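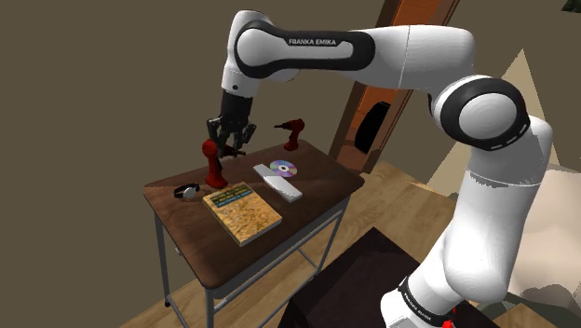 Fig. 1. White robot arm over a small brown desk (computer rendering).

Media and Politics, Unit 6: Advertising Pressure on News Outlets
Handout revised 8 March 2023

6.1 Terms
An advertiser boycott is a request, made in public, that firms stop buying time or space from an outlet. A consumer boycott is aimed at the buyers of a product. The two are often run together, and the readings do not always separate them.

6.2 The Nerville case
The Nerville Courier ran a column on the June ballot measure. A petition with 2183 signatures asked local firms to withdraw. Of the firms contacted, 18 paused their ads. Peltside and Irby returned within the quarter. Helmy did not.

Barbier reads this as a signal cost: firms pause when silence looks like agreement. Younis puts more weight on contract terms – most of the paused ads were near renewal. 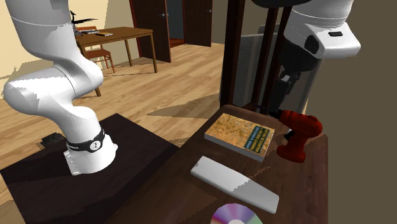 The two accounts predict different things. If Barbier is right, pauses should follow press coverage. If Younis is right, they should follow renewal dates. The course data set has 136 contracts, with start and end dates for almost all of them.

6.3 Limits
Lost revenue is hard to measure. Ad slots left open are often resold at a lower rate, and the outlet rarely reports the difference. Do not treat a pause as a full loss.

Reading
Léonie Barbier, chapter 4
Radwa Younis, chapters 2 and 3 (skip the appendix)

Written work
Test one of the two accounts against the contract data. Limit: 800 words, tables not counted.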